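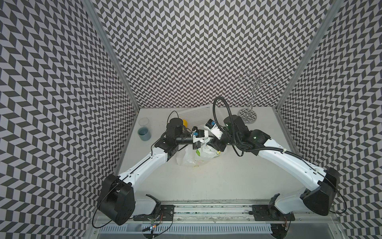 October 25, 2024
Entered by the day bench, Sidthorpe packing room

Will it slow us down at the returns table, one of the packers wanted to know before I had even opened the notebook, because if it does she'd sooner keep doing bags by hand. Fair thing to ask. I said I'd write down what I know so far and she could pencil in the margins.

So, bags. Bag handling is the job everyone on returns complains about, and the one I'm most excited to hand over! A carton comes back, the goods go one way, and the plastic has to go somewhere that isn't the floor. In September we logged 172 bags on one shift, all opened, checked for leftover parts and binned by a person who was also supposed to be inspecting the goods. Try keeping your mind on a scratched finish when you stop every minute to shake out a bag.

Ran 77 bag cycles today on the two-arm cell, Tukero software, same settings as yesterday except for grip force, which I took down one step. 38 went start to finish with no help from me. I'm really pleased with that (last week I'd have been happy with half as many). Thin plastic is miserable stuff for a machine. It folds differently every time, it clings, and a gripper can close on what looks like a good edge and have hold of a single layer.

Most of the misses were the same kind: one side gets a decent hold, the other pinches too shallow, and the bag slides out as they pull apart. Motaung sent a note on approach angle that I want to try before touching the force again. Steeper on the right side, slower for the last bit.

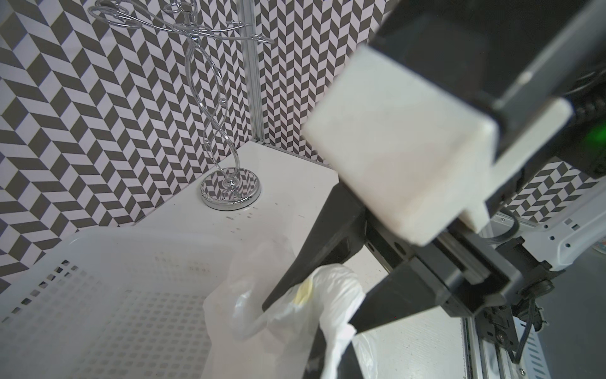
Who clears a jam when the cell stops in the middle of a shift? The packer nearest the table does, after pressing stop and waiting for the arms to settle, and the jam goes on the sheet so I can look at it later. It should not come out of that person's pick rate. I've asked for this in writing and will staple the reply in here.

Other things that change for people, from talking at break:

- Inspection becomes a proper station with a stool and a decent lamp. Everyone wants this one.
- Two people have asked to learn the restart and teaching screens. Great! Start them on the Uneck trainer, then an hour each with me.
- The worry about hours is real and I can't answer it from this bench. Passed it up as it was put to me.
- Noise is fine so far. Ask again when it runs all shift.

Next run: same bags, steeper approach, aim for 129 cycles so the miss types are worth sorting. Leave the grip force alone please, whoever is on before me. Spare finger pads are in the second drawer.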